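Pay for the tenth hour, not the first

Hestness sells its hand-held gripper kit as a quick route to training data for robot arms: two grippers, two cables, a licence and a day of set-up. The price is 3559 and the brochure promises 1000 usable recordings per operator per month. I think the kit is sound and the way it is sold is poor.

The grippers track well. Our unit closed cleanly on tumblers and bowls, and the jaw position in the logs agreed with our own measurements. Ivars Sepp checked 300 recordings at Pretville and rejected few of them. I have no quarrel with the hardware beyond the cables, which limit how far an operator can turn.
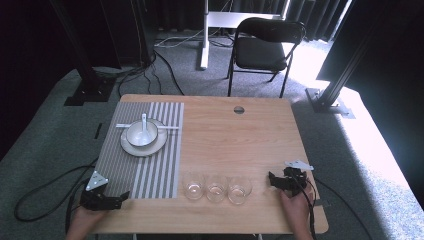
Photo: Tõnu Stankevičius / Grīnberga

Table setting is a fair trial for a kit of this type. A spoon in a bowl, chopsticks laid across a plate and a short row of clear glasses each ask for a different grip, and clear glass is hard on any vision system. Hestness quotes one rate for all of it. A buyer needs the rate per task, with rejected recordings counted.

The second fault is the licence. It covers 3000 recordings, after which the buyer pays again, and failed attempts count towards the total. Santino Escobar at Flavinton defends this on the grounds that storage costs the same either way. That may be so, but the seller then has little reason to help operators fail less often.

I would accept a higher price for the grippers and no cap. Hestness should also publish rates from the end of a long shift, when wrists are tired and placement drifts. The April price list does neither, and I would hold off signing until it is revised.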